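The **Trokska grip-hold fault** was a control failure in the Trokska two-finger gripper, found during outdoor table-clearing trials at Clitaddale. In strong sunlight, the wrist camera image washed out on pale items, and the software read the glare as an object still between the fingers. The gripper then kept closing past its set force limit.

The fault was first logged on a Sunday in December. Banafsheh Bakhtiari, the test lead, reviewed 991 grasp attempts and marked 116 of them as faulty. Of those, 74 involved white items in direct sun. Two ended with a cracked finger pad – neither caused an injury.

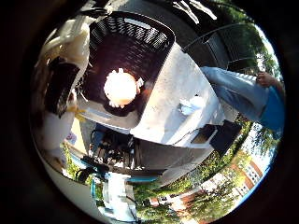

Could the arm be stopped once the fault began?

The stop button cut motor power every time, but the fingers stayed clamped until they were released by hand.

Orkberg, which supplied the control board, traced the problem to a missing timeout. The Chacko update added one, along with a check of motor current that does not depend on the camera. Trials in direct sun were suspended until the update was installed. Older units without the current sensor were limited to indoor use.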